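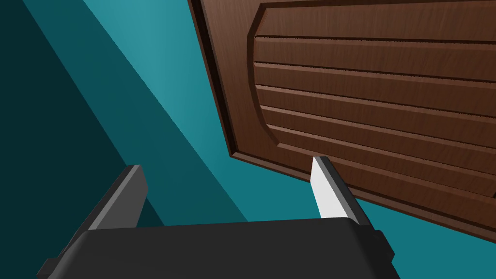
Wie baut man zu Hause einen Roboterarm, der Schranktüren öffnen soll, ohne gleich die Küche zu ruinieren?

Man baut den Arm zweimal: zuerst im Rechner, dann auf der Werkbank. Der Rechner bekommt alle Fehlversuche, die Küche bekommt den Rest.

Sprechernotizen, Adelino Sequeira, offene Werkstatt Drellstead, 20. Mai 2020

Einstieg (langsam anfangen, Wasser hinstellen)
Kurz vorstellen. Fleltero heißt der Arm, der Name ist vom Karton mit den ersten Motoren geblieben. Steht bei uns hinten neben der Ständerbohrmaschine, und ich freue mich jedes Mal, wenn ich ihn einschalte! Fragen gern zwischendurch, einfach reinrufen.

Warum ausgerechnet Türen
Klötze stapeln hatten wir im September, das lief ganz ordentlich. Eine Tür ist viel spannender: Sie hängt an einem Scharnier und gibt die Bahn vor. Zieht der Arm ein bisschen falsch, drückt er gegen das Scharnier, und dann gibt entweder die Tür nach oder unser gedrucktes Handgelenk. (Gebrochenes Handgelenk herumgeben.)

Der Greifer
Zwei Finger, parallel geführt, ein Motor für beide. Materialkosten bisher 294 Euro für den kompletten Arm, Schrauben nicht mitgerechnet, die kamen aus der Kiste. Die Finger sind die neunte Fassung. Fassung 4 erwähnen, die mit dem Fahrradschlauch, kommt immer gut an.

Die Simulation
Hier Tempo rausnehmen, das ist mein Lieblingsteil. Die Tür ist modelliert mit Rahmen, abgesetzter Füllung und Rillen quer über die Füllung. Das sieht nach Spielerei aus, aber an solchen Kanten bleiben Finger eben gern hängen. Die Kamera sitzt am Handgelenk und schaut über die Finger nach vorn, man sieht also ziemlich genau das, womit die Steuerung auskommen muss. Drumherum bloß glatte Flächen in Petrol. Eine nachgebaute Küche mit Gewürzregal kann später kommen.
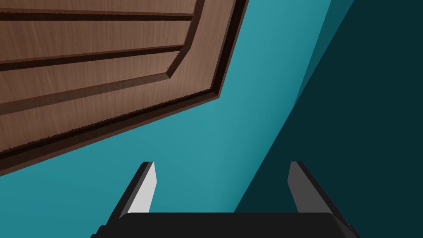 Folie 4: Blick über den offenen Greifer, darüber die Schranktür, im Simulator gerendert.

Zu Folie 4 sagen: Finger weit auseinander, nichts dazwischen. Auf den Rand der Tür zeigen, an der unteren Kante ist er leicht gezackt. Fürs Rechnen der Kontakte nehmen wir ein eigenes, gröberes Modell, die Zacken dürfen also bleiben. Auf den Helligkeitsunterschied der beiden Finger hinweisen, der linke hell, der rechte deutlich dunkler. Wer eine Bilderkennung auf Grauwerte trimmt, bekommt mit so etwas sofort Ärger (Bastian-Frage aus der letzten Runde: wir trainieren mit wechselndem Licht).

Zahlen, falls jemand fragt
Bis gestern 1429 Läufe, meistens über Nacht auf dem alten Bürorechner. Jeweils nach 100 Läufen werden Scharnierreibung und Türgewicht neu gewürfelt. Erfolgsquote nenne ich heute keine, die Auswertung ist noch nicht sauber.

Übergang zur Hardware
Video weglassen, wenn die Zeit knapp wird. Lieber den echten Greifer auf den Tisch stellen und ausprobieren lassen, das macht am meisten Spaß. Netzteil erst einstecken, wenn alle Finger weg sind! Not-Aus vorher zeigen, der rote Pilz links.

Wer mitbauen will: Druckdateien liegen auf dem Werkstattserver im Ordner Fleltero. Gebraucht wird vor allem jemand, der sich mit Kraftsensoren auskennt. Danach Fragen, Licht wieder an, Schlüssel vorne abgeben.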